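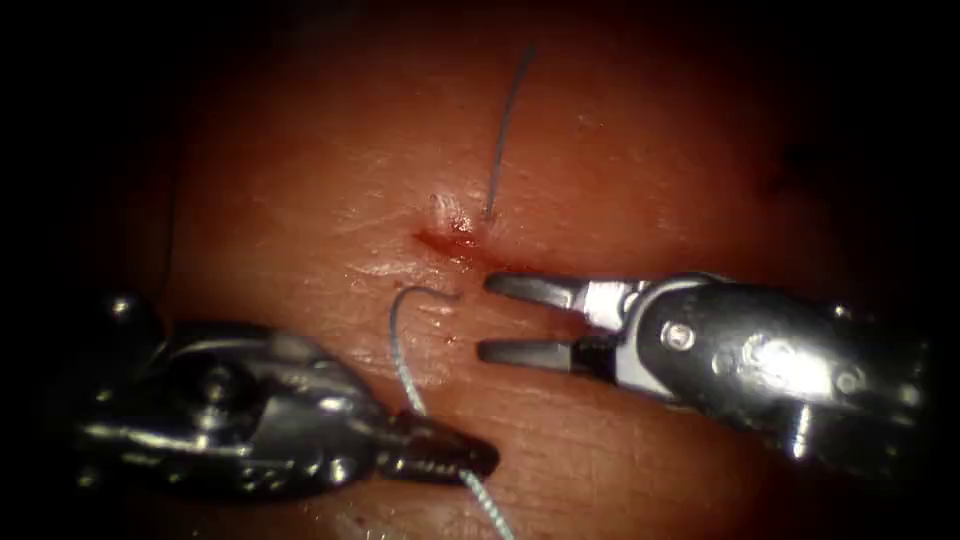 Slide 1: a short incision and a curl of thread.

Home Talks Notes Contact
Print this page E-mail this page

Thread in store: what happens to absorbable sutures before they are opened
Speaker notes, Jadwiga Walczak

Start without the title slide. Say what the talk covers: the time between the factory and the opened packet. Technique and needle choice are left out.

Slide 2. Absorbable synthetic thread is broken down by water. In the body this is the purpose. In the packet it is a fault. The maker dries the thread, seals it in foil and gives it an expiry date. The date assumes that the foil is whole and that the store is kept within the limits on the label.

Slide 3. Define the two measures and keep them apart for the rest of the talk. Tensile strength is the load at which a straight length breaks. Knot strength is the load at which a knotted length breaks, and it is lower. Suppliers quote either. Ask which before comparing two data sheets.

Slide 4. The Czarnecka store. 300 packets, half Voltilex and half Flitulex, all in date. One group stayed in the main store. The other went to a shelf above a steriliser, where it was warm for most of the working day. Both groups were left for 4 months and then pulled on the Imeck bench.
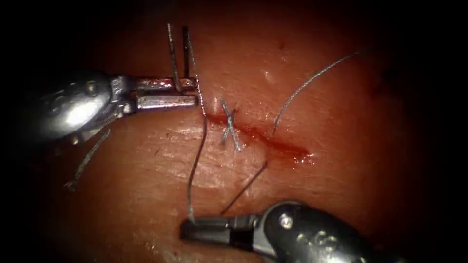

Slide 5. Results. Pause here and let people read the axes. Voltilex showed no difference between the shelves that we could separate from the spread of the bench. Flitulex from the warm shelf broke at a lower load in the knotted test. The straight test did not show it. Had we run only the straight test we would have reported no effect.

Slide 6. Limits. One batch of each product. Humidity was logged in the main store only, so heat and damp cannot be told apart on the warm shelf. Five packets were dropped from the count after the foil was found creased through at the seal – these are listed in the handout. Expect a question on whether they were weaker. They were not tested.

Slide 7. Practice. Read the storage limits on the box, then put a thermometer on the actual shelf. Do not move part boxes to a warmer room for convenience. Rotate by expiry date, and mark the date on the front edge where it can be read without lifting the box. Throw out any packet with a damaged seal.

If time is short, skip slide 6 and point to the handout. Do not skip slide 3.

Likely questions: silk and nylon (not covered, they are not meant to be absorbed in the same way); freezing (no data); second batch (starts in September, with a humidity logger on both shelves).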